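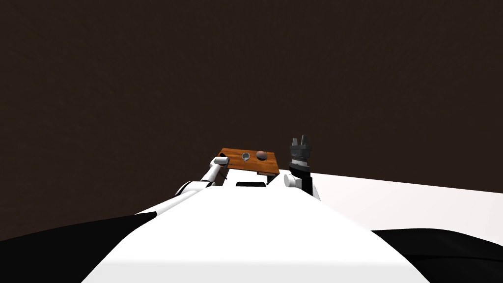

Séverine Caron told us at the door that the mill would be louder than we expected, and that anyone who wanted to ask a question should do it before the machines started. She was right. I had driven out to the Landholm paper mill in December for the yearly open day, having missed it twice before, and I wrote down most of what I learnt in the first ten minutes.

The mill stands on the river below Forkham. Parking is in the field opposite, and it was muddy enough that I changed into boots. Entry is free but you have to book, and groups are kept to 10 people. Ours was full.

The rag room
The tour begins upstairs with the sorting of cotton rag. Old sheets and shirt offcuts come in by the bale, and buttons and seams are cut away by hand. Loïc Texier showed us how to tell pure cotton from a blend by tearing it and listening. I could not hear any difference, though two others in the group said they could.

From there the rag goes to the beater, a long oval tub with a heavy roller at one end. A batch takes most of a working day. The pulp is 97 per cent water when it reaches the vat — it looks like thin porridge and feels like nothing much.

A table in the last room has a good wide top with a strong grain, and I would have liked one the same for my own bookbinding.

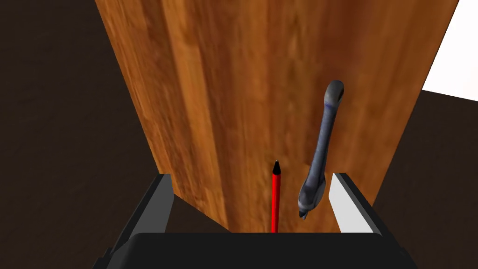 Making a sheet
Benoît Poulain dipped the mould, shook it twice and turned the sheet out onto felt in a few seconds. We each had a go. Mine had a thick corner and a hole. He said a trained maker can do 400 sheets in a shift, and that his first month's work had nearly all gone back in the vat.

Pressing and drying come next. The sheets hang in the loft, where the shutters are opened or closed according to the weather. It was cold up there and we did not stay long.

Shop and practical notes
The shop sells seconds by weight, and these are the best value. I bought a bundle of cream writing paper and a small pad of blotting paper. Cards are accepted. Tea is served in the old counting house until four o'clock, and the stairs to the loft are steep, with a handrail on one side only. Booking for the spring open day is by post or telephone.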